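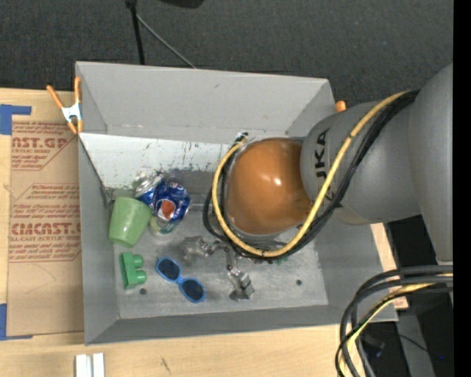 3월 들어 용기 보수랑 분류 기준 정리를 같이 돌렸습니다. 플루스비(Flusby) 재활용품 선별 과제 중간보고이고, 급하게 쓰는 거라 순서가 좀 뒤죽박죽입니다. 이번 기간 투입 물품은 총 421점, 그중 음료 캔이 132점. 나머지는 컵, 작은 플라스틱류 등. 회색 금속 통은 계속 쓰는 중인데 바닥이 많이 닳아서 얼룩덜룩하고, 안쪽 흰 판은 아래쪽 절반에 긁힌 자국하고 검은 자국이 몰려 있습니다. 판 교체를 이번 분기 안에 하고 싶습니다. 통 자체는 그대로 가도 될 듯.

**진행된 것**

- 찌그러진 캔 / 멀쩡한 캔 구분 기준 확정. 애매한 건 일단 "찌그러짐"으로 넣기로 함
- 물품 대장 새 양식으로 옮김. 225점까지 입력 완료, 나머지는 다음 주에
- 컵은 재질별로 따로 적기 시작했는데 초반 기록은 재질 칸이 비어 있음. 소급 입력은 안 할 예정
- 세척 후 보관 선반 라벨 교체

**안 된 것**

흰 판 견적. 마투스(Matus)에 두 번 문의했는데 답이 하나만 왔고 두께가 우리가 요청한거랑 다름. 덩(Deng) 쪽에도 넣어 놨습니다. 같은 재질로 갈지 좀 더 단단한 걸로 갈지는 견적 보고 정하겠습니다. 밝은 색은 유지하고 싶어요. 어두운 판은 작년 10월에 잠깐 써 봤는데 작은 조각이 눈에 잘 안 띄어서 청소할 때 번거로웠습니다.

부스러기 문제도 남아 있음. 통을 비운 다음 바닥을 솔로 쓸고 닦는 걸로 절차를 바꿨고, 바닥 구멍 주변은 따로 한 번 더 닦습니다. 시간은 매번 3분쯤 더 듭니다. 감수할 만하다고 봄.

**예산**

소모품(장갑, 세척제, 라벨지)은 계획 안쪽입니다. 판 교체비는 원래 항목에 없었으니 장비 유지비에서 옮겨 쓰는걸 승인해 주셔야 합니다. 금액은 견적서 받는 대로 별도로 올리겠습니다. 통을 새로 사는 안은 뺐습니다.

**인력**

슈펀 허우(Shufen Hou) 님이 대장 입력이랑 물품 검수를 같이 맡고 있어서 일이 밀립니다. 입력만이라도 나눌 사람이 필요함. 반나절씩이면 충분할 것 같고, 양식 설명은 제가 하겠습니다.

**다음 기간**

- 대장 입력 마무리, 중복 번호 확인
- 흰 판 업체 결정 → 교체
- 캔 외 품목 분류표 초안. 컵부터 시작
- 스티르나노(Stirnano) 보관실에 있는 예비 물품 가져와서 상태 확인

분류표 초안 나오면 먼저 보내드릴 테니 컵 항목 위주로 봐 주세요. 유지비 이관 건은 이번 달 안에 회신 부탁드립니다.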